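Vumamik Tabletop Set: notes for anyone using our club's data

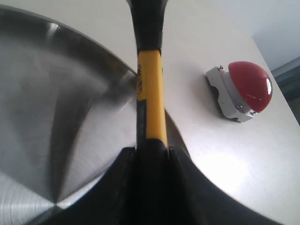
Wrist camera view: hammer in the gripper, steel bowl to the left, red button to the right.

Hello, and thanks for having a look! Vumamik is the tabletop manipulation set put together by the robotics club at Skaltville, mostly after school on Mondays and then in a great rush through January, when we had the room to ourselves and the air conditioning was (mercifully) working. It holds 3,211 short episodes in 31 folders, one folder per session, and it's free for other school and uni clubs to train on, pull apart or grumble about.

What's in a folder
Each episode has the wrist camera video, the joint positions, the gripper opening and a one-line instruction typed by whoever was driving. We left the spelling alone, so you'll meet "hammmer" a few times, and Joon-young Seok's instructions are a fair bit longer than everybody else's. There are 13 instructions that turn up again and again, and those are listed in tasks.txt with their folder numbers.

Things to know before you train
The hammer episodes are the hardest of the lot. Once the tool is upright in the fingers it takes up the middle of the view and the head can run out the top, so please don't count on seeing the whole thing. The steel bowl throws reflections that change with the lighting, and our first colour-based detector (sorry, Bok-nam!) was hopeless with it. Folders 1 to 3 were recorded before we settled on a naming scheme, and their timestamps drift by about a second. Mal-soon Geum wrote a script, fix_times.py, which sorts out most of that, though folder 2 still needs a look by hand.

Failed grasps are kept in and marked "miss". We had a long discussion over this and Nam-gil Yang won.

Still to do
Better lighting notes, a proper train/test split, and a loader for Yook, our little viewer program, that doesn't fall over on long episodes. If you find a mislabelled episode, send the folder and episode number to Carmela Prieto at the club and she'll add it to the errata list.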